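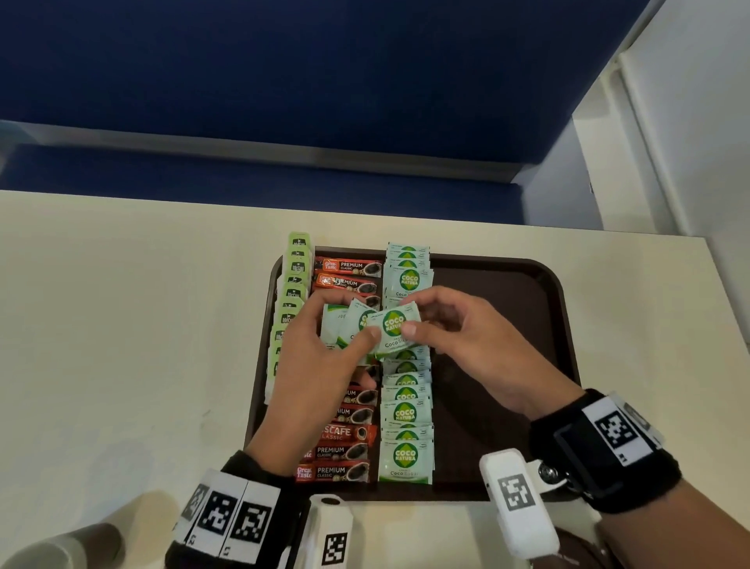

Break room walk-through, Fuvham, second floor
Checked by: Mateja Petek, Tuesday

Kettle cord and plug – OK. Limescale has its own postcode by now.
Fridge at 40°F or below – OK.
Extinguisher tag current – FAIL. Expired in February. Ticket 2506 opened.
Exit clear – FAIL. Nine boxes of Jovby brochures. Periklis says they're leaving soon, as he did last time.
Sugar and coffee kept dry and closed – OK.
Microwave door seal – OK. Interior – see soup.
Recheck in 16 days.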